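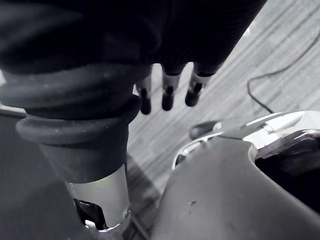
Stop building grippers with two fingers! I know, I know, two is cheaper, two is easier to wire, and every kit on the shelf comes that way. I built two-finger hands for 7 years and defended them to anybody at the Cledden workshop who'd stand still long enough.

Then Khrystyna Tkachuk talked me into three, and I've been insufferable ever since. Three fingers will settle on a round thing (a jar, a doorknob, a tennis ball) where my old pincher just squirted it across the room. Yes, it took me until August to get the joints moving together. Yes, I spent $703 on parts, and Bongani still brings that up whenever I complain about the price of coffee.

But here's my real gripe. Home builders keep copying factory arms, and a factory arm picks up the same part all day long. My house isn't like that. My house has socks and mugs and the dog's horrible rope toy, so why would I want a hand designed for one bracket?

Fatima Du Plessis thinks I should've bought a suction cup and saved myself the trouble. She's welcome to try one on the rope toy. I'm in the shop most evenings, the bench by the back door, and I'll happily lend her my old pincher too.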